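**Peg boards: keeping small parts sorted**

Set the board flat on a dark work table. A white board against a dark top keeps its edges easy to find. Stand spare pegs upright in one corner and leave the center clear.

- Cut recesses 2 mm wider than the part.
- Wipe cutouts with a dry cloth after every 15 fittings.
- Keep blue and white pegs in separate Gretex trays.

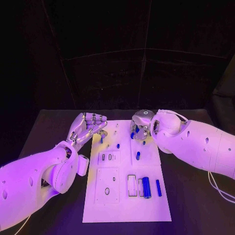
Store unused pegs with the lid closed. Replace any peg that rocks in its hole.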